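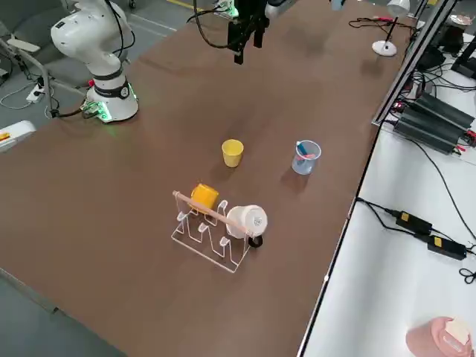 A brown tabletop with a white table alongside.

Monday, 4:30pm
By Paloma Kasprzak

Sinwood's community hall will stay open through winter after council agreed to cover the heating bill -- for one more season at least.

Councillors voted late in the afternoon to put $2,000 toward gas and power. The hall had been due to close its doors in June. More than 30 people turned up to the meeting, most of them from the Thursday lunch group and the quilters.

"We'd have had nowhere to go," said Reshma Naidoo, who has run the lunches for 20 years. "You can't fit us all in somebody's kitchen."

Hire fees go up $2 an hour from next month. Kids' groups are exempt. Storage cupboards stay free, but keys have to be be signed for.
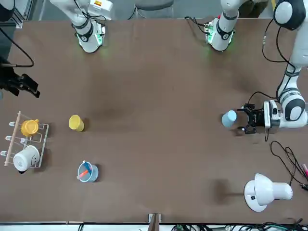 Furniture was the other sore point. Several hirers told the meeting the hall's folding tables are past it and too heavy for older members to shift. Council staff will price replacements. Plain brown tops are the favourite, Naidoo said, and a chair with a proper backrest -- grey, any colour, she isn't fussed. No money set aside for that yet.

Cr Tshepo Swanepoel wanted the roof looked at first. Gutters too. His motion was held over to the next meeting, date to be confirmd.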